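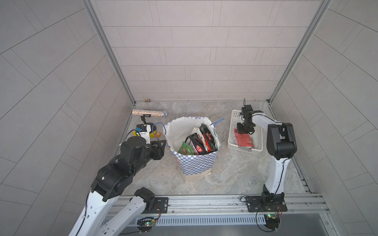
A checkered shopping bag and a white plastic basket.

Skolitz Street Swap: Frequently Asked Questions

What is the swap?
Twice a year, people carry things they don't want into the old Sorensen building and carry out things other people didn't want. Everyone seems pleased with this.

When is the next one?
3 January 2026, from ten until two. After that, September.

Does it cost anything?
Entry is free. Tables are free too, but there are only so many, so book early.

How many people come?
The last one drew 400. The hall is allowed to hold 375 at a time, so expect a short wait on the steps and some frank talk about who got there first.

What can I bring?
Clothes, books, toys, kitchen things, small tools. Bring them clean. A jigsaw with one piece missing is welcome if you say so on the lid.

What can't I bring?
Mattresses, car seats, paint, anything alive. We also have all the bread machines we will ever need.

Are bags provided?
No. Bring your own, and bring a bigger one than you think. People who come "just to look" are our heaviest shoppers.

Can I hold something while I think it over?
You can hold it in your hands. Once you put it down, it's back in the swap.

Where do I park?
Behind the building, or on Calivov Road. The bakery's spaces belong to the bakery, and they do check.

What happens to the leftovers?
Take yours home, please. Anything still there at three goes to the Stusus thrift store.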